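Wandance bench notes, January, started after lunch

Spent the first part of the afternoon on the table by the wall, the pale wood one, because Danang wants it to look lived in and I want to be able to find a pencil on it. We have gone back and forth on this for weeks, very good-naturedly, and I think we have landed on greenery as the thing we can both put up with! 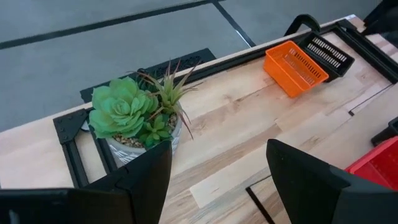
Édgar still says that real succulents would be nicer, and he may be right, but I remember the windowsill at Jindiline and who ended up doing the watering (me, mostly, and badly). Gravel on top is a lovely touch, I think, though it does travel if you carry the pot at a tilt. Two hands, please, and set it down gently. I oiled this top back in the fall with the Valente oil, 400 grit beforehand, and I'm still rather proud of how the grain came up.

Bayu asked for the crate to stay within reach, so it stays. I'd like it to go back to the shelf at night, but I won't fuss.
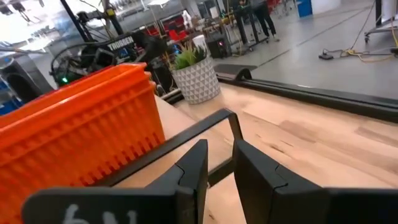

Irfan needs 60 cm clear for his drawings tomorrow morning, so I'll slide things toward the back before I go. Herman has the tape measure.

Still to do: wipe down the wood with a barely damp cloth, ask Grikska if order 2944 has shipped, and give Édgar his mug back.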